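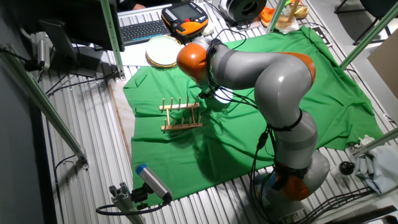
4. Laying out the bench and teaching the first plate

By now the arm is bolted down, the cell posts are up and you have worked through the power-on checks in section 3. This is where the Clomar build starts to be real fun! You will dress the cables, set out the cloth and the rack, and teach the arm to put one plate into one slot. Allow an evening for it, or two if it is your first arm.

You will need:
the teach pendant, charged or plugged in
a green cloth big enough to hang over the front of the table
a wooden dish rack with upright pegs
one plate you don't mind losing
cable straps, and a spare pack of cable straps

CAUTION: Keep the speed at the lowest setting for the whole of this section. Everyone stays outside the green posts while the arm is live, and whoever holds the pendant keeps a thumb near the stop button.

4.1 Dressing the cables

1. Turn the arm off at the wall.
2. Start at the top joint and work down, strapping the cables to the grey segments. Leave a loose loop at every joint.
3. Bend each joint by hand signal only (pendant on, slowest jog) and watch the loops. If one pulls tight, stop, power off and give it more slack.
4. Run the tail down to the base and away across the floor panels, well clear of where your feet go.

Note: We used to strap straight across the elbow. It looks lovely and tidy and it will pull a connector out on the first big reach.

4.2 Cloth and rack

1. Drape the cloth over the table. A few wrinkles are fine – the Rana vision script copes with soft folds, but it does not like a hard crease running under the rack.
2. Stand the rack on the cloth, pegs up, with plenty of room on all sides for the wrist.
3. Jog the wrist until it hangs above the rack, pointing down. Leave 100 mm of clear air over the pegs.
4. Save this position as HOME_RACK.
5. Put the plate towards the back of the cloth. Save a second position above it as HOME_PLATE.

Note: Members at the Uvarstead workshop share one arm, so please save your positions under your own folder. The August clear-out wiped everything left in the root folder, and it will happen again.

4.3 Camera check

1. Check that the camera bracket is tight on its post. Try to twist it – it shouldn't budge.
2. Open Grirkow on the bench computer and choose Live View.
3. Set brightness to 57. Go up to 70 on a dull afternoon, no higher, or pale plates wash out against the glare.
4. Press Find Rack. An outline should settle on the pegs within a few seconds.

If the outline jumps about, look for shiny things near the cloth and move them.

4.4 First run

1. Load program 53 (Single Plate).
2. Step through it one line at a time with the pendant. Do this all the way to the end before you let it run on its own.
3. Watch the descent over the pegs closely. If the plate is going to catch, stop, back the arm out and nudge the slot position by a millimetre or two.
4. When you get three clean runs, save the program under a new name.

It is a brilliant moment when the plate drops in – do enjoy it, then go on to section 5 for a full rack.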